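The wait is over for everyone who has been asking when the Stirkeo swap room would open its doors again. It opens Saturday at 10, in the same carpeted room upstairs at the Musesico building, and there is a lot more to dig through than last time!

The swap began in July with a few boxes of picture books and one very popular bag of puzzles. Word got around fast. By the fall, families were bringing in so many games, craft supplies and outgrown toys that the old cardboard boxes were giving up, and the whole thing had to take a break until something sturdier could be found.

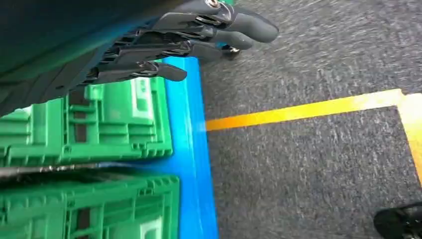 Brutov

Bright green plastic crates are the big news this winter, and they look great against the carpet. The ribbed sides should stand up to plenty of lifting and dragging, and the color is easy to spot from the door. Twenty of them were bought with money from the fall bake sale, with enough left over for labels and a roll of good tape.

The sorting is well underway. Picture books go in first, then board games, then the craft things (yarn, felt, beads, and so many glue sticks). As of this week, more than 200 items had come in, including 114 books, and people keep stopping by with another bag or two. Keep them coming!

The rules are the same easy ones as before. Bring what your family is done with, take what you like, and don't worry if the numbers don't match. Games should have all their pieces, or a note on the lid saying what is missing. Please leave stuffed animals and anything with a cord at home this time, as there isn't space for them yet.

Drop-offs are welcome on weekday afternoons until 5 at the side entrance on Rojanasak Street. Ring the bell and somebody will come down to help carry. The swap runs until 2 on Saturday, and there will be cocoa in the hallway for as long as it lasts. Strollers can be parked downstairs by the coat rack.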